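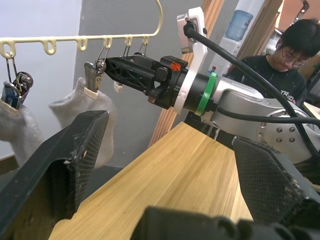 Light gray socks clipped to a hanger with looped tabs.

Section 5: Setting up your indoor drying corner

Okay, so you've read the bit about washing wool by hand and now you've got a sink full of damp things and nowhere to put them. I was in exactly that spot my first winter in Rornthorpe, when I hung everything over the bedroom door and ended up with a swollen door and a musty sweater. I've since worked out a setup I like, and it fits in a space about as wide as an armchair.

What you'll need

A rail or tension rod
A clip hanger for the small stuff
A flat mesh rack for knits
A humidity gauge (mine's a cheap one, and it's fine)
A small fan or a dehumidifier

Picking the spot

1. Walk through your place with the gauge and leave it in each room for an hour or so. You're looking for somewhere that stays under 60 percent on an ordinary day. My bathroom never did, even with the window open, so I gave up on it.

2. Check what's on the other side of the wall. Outside walls get cold, and damp air loves a cold wall. I use the hallway wall that backs onto the kitchen.

3. Leave a hand's width between the wall and whatever you're hanging. More if you can spare it.

Note: If you rent, ask before you drill anything. My landlord at the time, Fergal Costello, was very nice about it, but he did want the holes filled when I left, and I'm still not proud of that filler job.

Putting up the rail

4. Twist the tension rod until it's a touch longer than the gap, then squeeze it in and tighten. Tug it down hard with both hands. If it slides now, it'll slide at two in the morning with a full load on it (ask me how I know!).

5. Hang the heavy things at the ends and the light things in the middle. I used to do it the other way around and the rod bowed like a banana.

Caution: Don't put the rail over a space heater or a stove. Not even for ten minutes while you're in the room.

Loading it up

6. Roll each wet knit in a towel and press down with your knees. Don't wring! Then lay it on the mesh rack and pat it back into shape.

7. Clip socks by the cuff, one to a clip, so air gets all the way around them. Aoife Ó Dálaigh swears by clipping the toes instead and says her cuffs stay snappier. We've agreed to disagree.

8. Shirts go on regular hangers with the top button done up. Give the collar a little pull while it's wet and you may get out of ironing it.

9. Point the fan along the row, so it blows past everything and not straight at the first shirt. Low speed is plenty.

Note: Cotton socks are usually done overnight at my place. Thick wool ones take me a day and a half, and jeans take as long as they feel like.

If things smell musty

Nine times out of ten you've hung too much at once. Take a third of it down, give it another rinse if the smell has set in, and try again. Still musty? Wipe the rod and the clips with a bit of white vinegar, let them air out, and empty the dehumidifier tank. I forget the tank constantly.

Next up is Section 6, where we get into storing sweaters without feeding the moths.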